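Alton After-School Club, staff meeting, 6/22/22, Ferraro Room

Chair: Ettore Zuccaro. Minutes: me again, as I had a pen. Apologies from the Infants lead (dentist) and from the music corner (no reason given, none sought).

## 1. Last meeting

Minutes agreed, apart from the line saying staff were "delighted" to take on the tweezers station. Changed to "told".

Matters arising: the scissors have been sorted into left-handed and right-handed. The pot marked "both" has been taken away.

## 2. Fine motor stations so far

Juniors lead reported. Threading is going well with the younger children, who will thread anything, including a colleague's lanyard. The older ones say it is babyish and then do it for the whole session if left alone. Agreed to keep threading and to stop announcing it.

Pegs on a washing line: popular, noisy. Several children still use a whole-fist grip. We are to model thumb and two fingers at the start and then leave them to it. Ettore asked that we stop saying "pinchy crab hands" to the Year 6s. Carried, one against.

Clay: see the carpet.

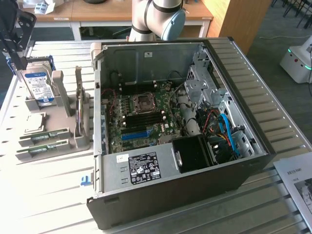

## 3. July programme

Ettore would like one new station a week through July, each lasting 15 minutes before children move round. Juniors lead said it takes that long to find everyone's shoes. It was pointed out that shoes need not come off for fine motor work. This was news to some of us.

Stations put forward:

- Nuts and bolts board, to practise turning with one hand and steadying with the other
- Tweezers and pompoms, sorted by colour into egg boxes
- Lacing cards, the large ones, with the frayed laces replaced before and not during the session
- "Post the button", a money-box slot cut in a lid, for the youngest group
- Padlocks and keys. Agreed in principle, subject to somebody finding the keys

Groups of 10 at most. Where a child finds a station hard, the adult should start the movement and let the child finish it, so that everyone gets the satisfying bit. We are not to finish it ourselves, however satisfying. I have been asked to minute that this was aimed at the adults in general.

There was a long discussion about whether the pompoms should be graded by size. They should. Large first, then small, then the ones that get stuck in the egg box and have to be coaxed out, now to be known as the extension activity.

## 4. Equipment and spending

Two options for the new sets. Sterkow quoted £513 for a complete fine motor trolley with drawers, lids and a wipe-clean poster. The silence after this was minuted at Ettore's request. The Jidix peg-and-shape set can be had for over £40, without a trolley, and we own a trolley already if the paint can be got off the wheels.

Agreed: one Jidix set now, and look at Sterkow again in the autumn when we may be richer or less sensible. 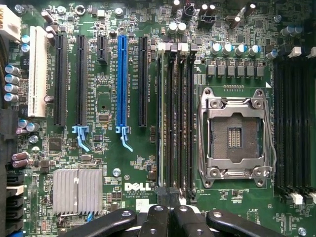
*Green motherboard from above, with its long blue slot*

Playroom lead asked whether we could get hold of bigger knobs for the inset puzzles, as the present ones suit an adult's fingertips and nobody else's. Ettore has corks. He did not say why he has so many corks. They will be glued on and tested for tugging before a child goes near them.

## 5. Tidying up

Raised under this heading at every meeting for as long as I have been writing them. The present system is a large box into which everything is swept at home time, and from which everything is tipped the next day. Juniors lead believes the children could manage far more of this themselves if they could see where things lived.

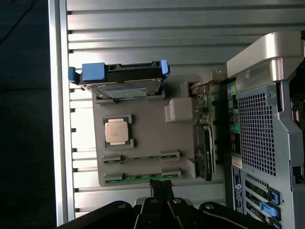 Tidying is to be treated as a station in its own right, since matching a piece to its space and turning it until it drops in is the very thing we want them to practise. Drawn outlines on a shelf were felt to be a weak start, as they wash off and invite colouring in. A tray with recessed pockets would be better, like the grey one holding the computer parts, and we could copy the bright blue tabs too by putting blue tape on whatever end a child is meant to hold. Ettore will try to make one out of thick foam. He has been asked not to use the good knife.

Lids will go on the left of the trolley. There was no vote on this, only tiredness.

## 6. Any other business

- Pencil grips: the triangular ones have been chewed. Order more, in a less appetising colour.
- Parents are asking what can be done at home. I will write half a page: peeling satsumas, doing up coats, opening their own yoghurts. Playroom lead wants it noted that the yoghurts should be opened at home, and pointed away.
- Clay: see item 2. A rug has been found.

**Actions**

Ettore: corks, foam tray, order the Jidix set
Juniors lead: laces, padlock keys
Playroom lead: pompoms, by size
Me: half a page for parents; pass the pen to someone else before the next meeting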